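Can it do the washing-up yet?

Hello and welcome to the October gallery! If you're new, I'm Siebe Jansen, and I've been pestering people who build robots with the same question for ages now: could one of these things do my chores, please? I don't have an engineering degree. I have a sink full of mugs and a lot of opinions.

This time I went along with my friend Joris Dewulf, who knows far more about grippers than I do and is very patient when I call everything "the claw". We talked for 40 minutes about socks. Socks! A sock has no proper shape, it folds over itself, it hides inside another sock, and a machine that can shift boxes all night long goes to pieces over a pair of them.
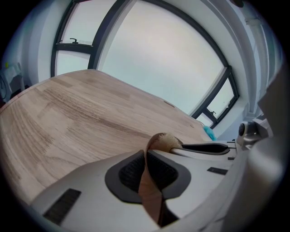 And fingers are a big part of it, Joris reckons. Hard ones are great for anything that holds its shape, but give them something squashy and they either crush it or lose it. Soft ones are kinder, though he says they wear out and you never quite know how tight they're holding. I asked which he'd pick for emptying a dishwasher and he said "mine", waggling his own at me, so that was me told.

Shop work might come first, I think. Putting tins on a shelf is the same job 2000 times over, and the shelf stays put. My kitchen is different every single morning — the butter moves, the chairs move, the cat is on the bread bin. A person sorts all that out in a blink without noticing they've done it.

So where are we? My own scores, out of 30, and not at all scientific: stacking tins gets 20, wiping a table a bit less, and folding a fitted sheet gets nothing (I'd give myself nothing for that one too). Joris thinks I'm being mean about the table. We'll argue it out over coffee and I'll put the next lot up when I've sorted through them. If you've got a chore you'd like me to ask about, leave it in the comments — ironing has been asked for already, twice, by my mum.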